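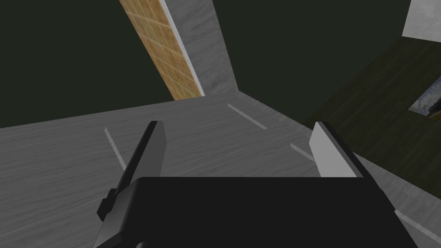 Plateau gris, rendu 3D

Mon fils de six ans ne veut plus lire à voix haute, que faire ?

Posté par Awuor Koech, le 1er janvier 2025

Bonjour à tous et bonne année. Je m'excuse d'avance pour mon français, c'est ma troisième langue et je l'écris mieux que je ne le parle.

Mon fils est au CP depuis septembre. À la maison nous parlons luo et anglais, à l'école seulement le français. Jusqu'aux vacances de la Toussaint il apprenait ses sons avec plaisir. Il lisait les panneaux dans la rue, les boîtes de céréales, tout. Depuis que la maîtresse donne chaque soir une page à lire à voix haute, il refuse. Il ferme le cahier, il dit qu'il a mal au ventre, ou bien il invente la fin des phrases en regardant le dessin.

Quand je lis moi-même, il me corrige la prononciation (le « u » et le « ou » sont difficiles pour moi), donc je sais qu'il entend bien les différences. La maîtresse me dit qu'en classe il lit correctement, mais très doucement.

J'ai deux questions. Premièrement, est-ce que je dois insister chaque soir, même s'il pleure ? Deuxièmement, est-ce que je peux continuer à lui lire des histoires en anglais, ou bien est-ce que cela mélange les sons dans sa tête ? Ma belle-sœur me conseille d'arrêter l'anglais jusqu'en avril, et je n'ai pas envie de le faire.

Nous avons essayé les petits livres de la collection Cladonano. Il aime les dessins mais il trouve les textes trop longs. Merci de votre patience.

Noseck

Bonsoir Awuor. J'ai enseigné au CP pendant plusieurs années et j'ai vu beaucoup d'enfants passer par cette période. Je vous donne mon avis, mais parlez-en aussi avec la maîtresse, elle connaît votre fils et moi non.

Pour les pleurs : n'insistez pas jusque-là. Fixez une durée courte, cinq minutes par exemple, avec un minuteur que votre fils règle lui-même. Quand le minuteur sonne, on ferme le cahier, même au milieu d'une ligne. Vous pouvez écrire un mot à la maîtresse pour dire où vous vous êtes arrêtés. Je n'ai jamais rencontré de collègue que cela dérangeait.

Essayez aussi la lecture partagée. Vous lisez une phrase, il lit la suivante. S'il bloque sur un mot, attendez trois ou quatre secondes, puis donnez-le-lui sans commentaire et continuez. Puisqu'il aime vous corriger, profitez-en ! Demandez-lui de vous apprendre à dire « rue » et « roue ». Un enfant qui joue au maître lit souvent sans s'en rendre compte.

Quant à la fin des phrases inventée, c'est très courant à cet âge. Cachez le dessin avec une feuille le temps de la phrase, puis découvrez-le pour vérifier ensemble si l'image raconte la même chose.

Pour l'anglais, gardez vos histoires, et gardez le luo aussi. Il fera parfois une erreur, par exemple lire « main » à l'anglaise. Vous lui direz dans quelle langue est le livre et il se reprendra. Si le mal de ventre revient aussi le matin avant l'école, je demanderais un rendez-vous, peut-être qu'un autre enfant s'est moqué de lui.

Cavalcanti

Chez nous pareil avec la grande. On a arrêté 2 semaines et c'est revenu tout seul. Les BD ça marche bien, surtout celles avec des bulles très courtes.

Cusisstead

Je ne suis pas d'accord pour arrêter complètement, chez mon neveu la reprise a été pire. Par contre, changer d'endroit nous a aidés : il lisait à son lapin en peluche, sous la table de la cuisine, et nous faisions semblant de préparer le repas. Est-ce que sa vue a été contrôlée ? Mon neveu était hypermétrope et il lisait bien le tableau, mais la page le fatiguait.

Awuor Koech

Merci à vous trois. Sa vue n'a pas été contrôlée depuis la petite section, je vais prendre rendez-vous. Hier soir, nous avons essayé une phrase chacun avec le minuteur. Il a lu quatre phrases, et il m'a fait répéter « roue » jusqu'à la sonnerie.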